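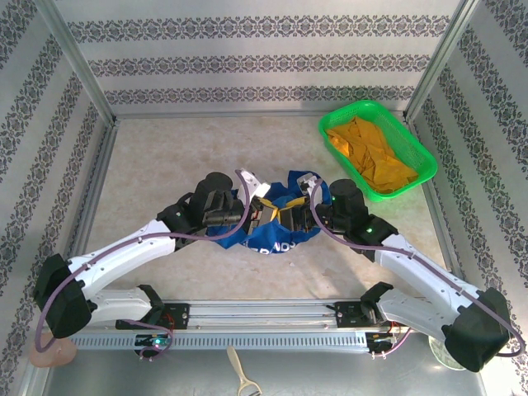

Wellden Ready-Mixed Wallcovering Adhesive, Heavy Grade

Heavy Grade is a starch-based paste for hanging paper and vinyl wallcoverings on smooth interior surfaces. It comes in a resealable tub and needs no water. Stir it slowly before use and leave it to stand for a few minutes so that trapped air can rise. Do not whisk it.

The paste can go on the wall or on the back of the paper. For paste-the-wall coverings, roll on an even coat slightly wider than the length being hung and work one length at a time. For traditional papers, brush from the center out to the edges, fold the pasted faces together and let the length soak for the time printed on the roll label. Give every length the same soaking time. Paper widens as it takes up moisture, and uneven soaking shows up as a pattern that meets at the top of the wall and drifts apart by the baseboard.

Surface preparation

Bare plaster and drywall must be sized first. Dilute one part paste with four parts clean water, brush on and allow to dry overnight. Gloss paint should be dulled with fine abrasive paper and wiped down. Laminate, metal and sealed board need a bonding primer before any paste is applied - the Vastby primer listed below is suitable, and two thin coats hold better than one thick one. New plaster should be fully dry. A damp meter is worth the trouble on outside walls.

Large repeats

Scrollwork, damask and other wide repeats need more open time than plain papers. Heavy Grade allows the length to be slid for up to ten minutes at normal room temperature, less in a heated room. Hang the first length to a plumb line and match at eye level, where a small error is most visible. On raked or sloping walls, mark a fresh line at each change of angle and do not carry the pattern round the corner on a full width. Cut the length so that a narrow strip turns the corner, then overlap it.

Clean paste off the face with a damp sponge before it dries. Flock and uncoated papers should not be wiped at all; test an offcut.

Technical data

Base: modified starch with preservative
Color when wet: off-white
Color when dry: clear
Thinning: for sizing only
Storage: above freezing, lid closed
Part number, small tub: 852
Part number, large tub: 917
Minimum trade order: 46 tubs, mixed sizes allowed

The February revision of the data sheet changes the preservative and the lid seal. Paste from the older tubs can be mixed with the new stock. Coverage and drying time are unchanged.

Not recommended for exterior use, for ceilings above a shower, or for fabric without a paper backing. For paper-backed fabric, use Pylypenko Clear and follow the instructions on that tub.

Trade orders are shipped from the Wamisbridge warehouse. Orders placed before noon leave the same day.

Related items

Vastby Bonding Primer, white
Pylypenko Clear Adhesive for Paper-Backed Fabric
Wellden Pasting Brush, wide
Wellden Seam Roller
Wellden Border and Overlap Adhesive

Comments

Shoaib Tarar
Used the large tub on a stairwell with a big repeat. Plenty of slide. The lid is hard to get off once paste has dried in the rim, so wipe the rim.

Janaka Ekanayake
Does the sizing mix keep? I have half a bucket left and two more walls to do next month.

Wellden Technical
Janaka - no, diluted paste should be used within two days. Undiluted paste keeps in the closed tub.

Janaka Ekanayake
Thanks. Will mix a new batch.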